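4.2 Comparing the two grip controllers on cable plugs

I'd meant to keep this section short, but the plug trials ate most of June, so it gets the space. The question going in was a small one. We had two controllers for the same parallel gripper, and I wanted to know which of them I'd trust with an Ethernet plug when I wasn't standing there with a hand over the stop button. Zurora closes the fingers at a fixed speed until the motor current passes a limit and then holds that current. Loltora closes to a commanded width, pauses, and closes in small steps for as long as the current stays under its own limit. On paper Loltora is the gentler of the two and Zurora is the faster, and that matches what we saw in Section 3 with the foam cubes and the dowels.

Plugs are a different animal. The clear body is stiff, the boot behind it gives a little, and the cable pulls on everything in whatever direction it was last coiled (cables have memories, and they hold grudges). A grip that looks fine before the lift can rotate as soon as the cable's weight comes off the surface. So each trial had four stages – approach, close, lift, and a three-second hold – and I scored the grip at the end of the hold. If the plug had turned in the pads by more than I could correct with a wrist move, the trial failed, even if the plug was still up in the air.

All of this ran at the Âu bench, which doubles as the place where everyone does their repairs. I'd planned to move to the quieter bench upstairs and never did. The network there drops out when the building gets busy, and both controllers log over the network, so I stayed put and ran most sessions after 6 p.m. instead. 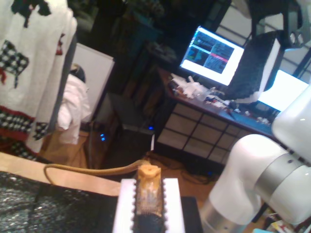

The trial script is the same one we used for the foam cubes, with two changes. First, I raised the approach by a few millimeters to leave room for the locking tab, which we kept bumping in the pilot runs. Second, the script now picks the controller at random at the start of each block of trials and doesn't tell me which one it picked. I can usually guess anyway, I'll admit! Loltora's stepping makes a little ticking sound that you learn to hear after an evening or two. I tried scoring with headphones on for a while and my scores didn't shift in any way I could see, so I went back to working without them, but a reader who wants to be strict should treat the scoring as only partly blind.

Between trials I put the plug back by hand. I thought hard about automating the reset and decided against it, mainly out of laziness, and in the end I was glad. Handling the plug every time meant I noticed things the logs don't carry, like a boot that had slid back along its jacket, or a tab that had gone soft. When a plug got to that state I swapped it for a new one from the same bag and marked the swap in the log.

We collected 2,723 trials over all the sessions. Of these, 2,320 ended in a clean hold, a bit over 85 percent, and that's with both controllers pooled together. In 53 trials the plug dropped outright. The rest of the failures were rotations, where the plug stayed in the pads but ended up pointing somewhere useless. I'd expected drops to be the main story and they plainly weren't. If you only count a trial as failed when the part falls, like we did in our earlier report on the dowels, both controllers look far better than they deserve to.

Where on the plug the pads close matters more than I'd guessed. Closing on the boot feels natural, as it's softer and the pads bite into it nicely, but the boot tapers, and the squeeze tends to walk the plug out of the grip. Closing on the clear body is fussier to line up and holds much better. Figure 4 is the body grip as I scored it for a pass, with the tip of the plug pointing up between the fingers and the boot hanging free under the pads. The teeth run the full length of each pad's inner edge, so in principle the height of the grip shouldn't change how many of them touch the part. In practice the lower ends see nearly all the work, because that's where I set the tool point for small parts.

There's one more thing about the body grip. With the plug high between the fingers, the cable can hang straight down along the gripper's own axis, and then its weight has hardly any lever to turn the plug with. Once I'd spotted this I started looking at the direction of the cable right below the boot before I looked at anything else. It's a better early hint of a coming rotation than the motor current is, at least to my eye, and I haven't found a way to read it off the logs.
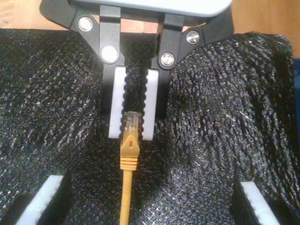
4.3 What separated the controllers

So, who won? For body grips, Loltora, though by less than I wanted to be able to write. Its stepping gives the plug a chance to settle square between the pads before the full squeeze arrives. Zurora comes in at one speed, and if the plug is slightly crooked at first contact it gets locked in crooked. You can see this in the current traces as a single sharp rise for Zurora and a little staircase for Loltora, and the nicer the staircase, the better the grip tends to be. When a step is missing, something has usually slipped.

For boot grips it goes the other way, and this surprised me. The extra steps keep pressing a soft tapered part, and each press nudges it a bit further along. Zurora's one firm squeeze is over before the boot has time to creep. I reran this part with a lower step count and the gap closed but didn't flip. If I had to grip boots all day I'd take Zurora, and I'd be done sooner too.

The time cost is real. A Loltora close takes long enough that I'd look up from my notes to check whether it had stalled. Over a block of trials that adds up to a coffee. We didn't tune either controller for speed, and I think there's some to be had in Loltora by making the first steps bigger and saving the small ones for the end. We left that alone to keep the comparison fair, or at least fair in the sense that both were run as they came out of Section 3.

I also tried feeding Zurora a slower closing speed to see if it would start acting like its rival. It got a little better on the body grip and a little worse on the boot, so the speed explains some of the difference. It doesn't explain the pause, which Zurora has no setting for. My hunch is that the pause does most of the good, and Flullaria, the simulator we use for planning, agrees with me as far as it goes. It treats the cable as a chain of stiff links, so I wouldn't lean on it hard.

4.4 The session we nearly threw out

One Friday session needs its own note. It holds 574 of the trials, and when I first plotted it the rotations were clearly up for both controllers at once. Two controllers getting worse together usually means the trouble is somewhere else, so I left the code alone and went looking at the hardware. The pads were clean and the finger screws were tight. The camera calibration was off by less than the width of a tooth, too little to bother a plug.

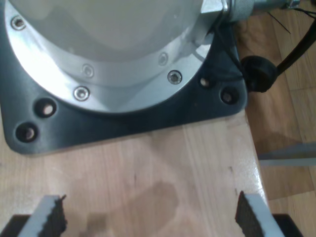 The next suspect was the mounting, and I should have started there. A bench arm passes every fast stop down into whatever it stands on, and if that gives even slightly, the tool point isn't where the controller believes it is during the close. Our arm has a round metal flange screwed down on a dark plate with rounded corners, and the plate sits on the wood tabletop. In Figure 5 the two holes at each of the near corners have nothing in them – you can see pale table wood through them. We'd been holding the plate from the far side only, with clamps, and I'd stopped thinking about it months before. Pressing on a near corner by hand gave me a movement I could feel but couldn't see. I tightened the clamps, repeated a block with each controller, and the rotations came back down to the level of the other sessions.

I kept the Friday trials in the totals all the same. Both controllers ran in that session in mixed blocks, so the comparison between them survives, and dropping the session changes the order of nothing in Section 4.3. It does pull the pooled number down a little, and anyone comparing our 85 percent with their own should keep that in mind. A bench with a properly bolted plate would likely beat us.

The fix has a limit I should mention. Tight clamps at the far side still leave the near corners to their own devices, and the arm spends nearly the whole plug task reaching out over exactly those corners. I've since added a check to the start of each session, where the arm makes one quick stop in open space and the script reads how long the joint torques take to go quiet. If that takes longer than it did in the first clean session, the script refuses to start. It has refused twice so far, and both times the clamps had loosened.

For the insertion trials in Section 5 I used the body grip throughout, with Loltora on the close and Zurora's hold current afterward. The handover between the two is a single line in the script and it hasn't dropped a plug yet, though the number of trials there is much smaller.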